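The Left One
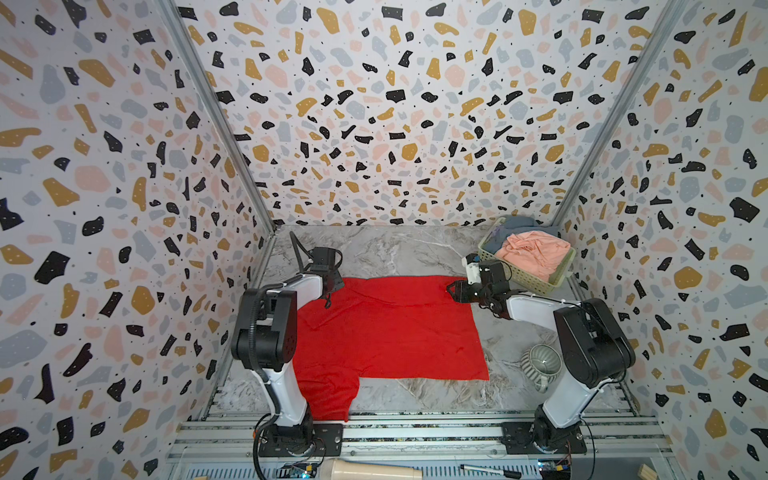 Isauro Zamudio came in through the loading door at ten to six with his coffee in one hand and the bag of zip ties in his teeth. Lights on. Compressor off, leave it off. He had until eight, then Tennant would be down with the people from Selholm and the thing had to fold.

It had been folding. All spring it had folded. Then yesterday the left arm started stopping short at the end of its reach, a little hitch, like somebody who has walked into a room and forgotten what for. The right one would take its corner and wait. The left one would hitch, think, close on nothing. Then the two of them would lift, and only one side of the cloth went up.

He put the coffee on the floor, where it would not get near anything, and read the log.

2019-07-30. Night run stopped by itself. Joint four left, following error. Joint four left, following error. Joint four left. He scrolled. More of the same, 111 of them.

"Ok," he said. "Ok ok ok."

Prevley had written the manual. Prevley had left in February for a job with dental and the manual was mostly a folder of notes, some of them good. One said IF LEFT ARM SULKS SEE CABLE. Another said DO NOT SEE CABLE, SEE PREVLEY. He had called Prevley twice last night. Voicemail both times, the same cheerful voice.

So. Cable.

He killed the motor power, held the forearm with one hand so it would not drop, and let it down slow. Heavier than it looked. It always was. He moved the elbow by hand, out and back, out and back. Smooth. Smooth. Then a place near the end where it was not smooth. Not a grind. More like a sleeve catching on a door handle.

He did it again with his ear close.

Out. Back. There.

"Is it the bearing?" Tennant, in the doorway, jacket already on. Six twenty. She was never here at six twenty.

"Don't think so."

"If it's the bearing tell me now."

"I don't think it's the bearing."

"Because I can still call them. They're at the hotel. I can say Thursd– I can say later in the week."

"Give me half an hour."

She looked at the arm, then at him. She had sold Stinotier to these people over two dinners, and the name was hers too, she had made it up in a rental car. Stinotier folds. That was the whole slide. She went away again and he heard her heels all the way to the stairs.

Sleeve off. He worked it back an inch at a time from the elbow, the plastic biting his fingertips. Under it the wires ran tidy for a hand's width and then they did not. Someone had taken up the slack. Too much. At full reach there was nothing left to give, and the jacket on the thin one had gone shiny and white where it bent.

He knew who had taken up the slack. He had done it himself, two weeks ago, on a Friday-feeling sort of evening, because the loop looked sloppy and he hated sloppy. Pulled it snug. Stood back. Felt good about it.

He sat on the stool for a minute.

His father had fixed looms. Big ones, in a building with 600 windows, or so his father claimed, and the windows had to be painted shut against the lint. What his father said about any repair was look at what you touched last. He said it in the car, he said it about the washing machine, he said it once about a marriage, not his own. Isauro used to roll his eyes at it.

What did I touch last.

Cut the tie. Cut the next one. The loop fell open, ugly and fat, and he let it. He checked the shiny place with the meter, wiggled, watched the number. The number jumped. Wiggle, jump. So not just tight, broken inside, a few strands hanging on.

There was one spare in the drawer. He knew there was because he had put it there. It was not there.

Drawer two. Drawer three, which was Prevley's, still full of tea bags. Behind the tea bags, the spare, with a sticky note on it. YOURE WELCOME.

He laughed out loud, alone, with his hands shaking a bit.

Ten to seven. Old cable out. New cable in, connector at the elbow first, and it would not seat, and it would not seat, and he had it upside down. Turn it. Click. He ran it down the link and moved the arm to the very end of its reach before he tied anything, the way he should have the first time. Then tied it there, loose. A finger under each tie. Two fingers under the last. Sleeve back on. Wiped his hands on his jeans.

Power.

Both arms stiffened the way they do, a small shrug, and held.

He ran the joint test first, no cloth in the plan, just move. Joint one fine. Two fine. Three. Four went out and out and he stopped breathing and it went to the end and came back. Again at half speed. Again at full. No hitch. The log stayed empty. He had the test set to 100 passes and he let it go to the end even though his knee was going up and down under the bench the whole time.

Then home. Home was wrong.

Of course home was wrong, he'd had the arm lying in his hand like a fish. The left gripper thought it was a thumb's width from where it was. He jogged it to the mark, set zero, jogged off, came back. Missed by a hair. Set it again. Came back dead on. Wrote it on his arm in pen because the notebook was across the room.

Seven thirty. Voices upstairs. Already? Someone laughing at something Tennant said.

He typed the run in. Got the speed wrong, 800, which would have thrown the shirt into the wall, saw it, took a zero off. Took his hand away from the keyboard. Put his other hand flat on the red button, not pressing, just there.

Go.

The right one went down first. It always went first, he thought of it as the older one. Down, close, wait.

The left one came over the top, slow at eighty, and reached.

He leaned with it, he couldn't help it. Out, and out, past where it had quit all night long, and the new loop straightened a little and still had some left in it. The fingers opened. Went down. Closed.

Cloth in them this time.

They lifted together. A sag in the middle, then the sag came out. Over, and down, one edge on top of the other, crooked by an inch maybe. He would take an inch. He would frame an inch and hang it up.

Let go. Back off. Wait for him.

He spread it out flat again for the next one, pulling at the creases, and heard the stairs. A lot of shoes. He kicked the cut ties under the bench, picked the coffee up off the floor, cold now, and drank it anyway.

"And this is Isauro," Tennant said, coming round the corner with three people behind her, smiling with her whole face and asking him something else entirely with her eyes. "Isauro looks after them."

"Morning," he said.

"Everything all right down here?" said one of the Selholm people, a tall man, being polite.

"Cable," said Isauro. "It was me, I had it too tight."

Tennant's smile did not move at all. The tall man bent down to look at the elbow, at the fat ugly loop sticking out of the sleeve.

"It wants to be like that?" he said.

"Yeah. It wants to be like that."

He reached past them and pressed go. While the right one went down for its corner he got out his phone, low, by his hip, and typed to Prevley with one thumb. Found it. Drawer three. Tea bags?? The left one was already reaching.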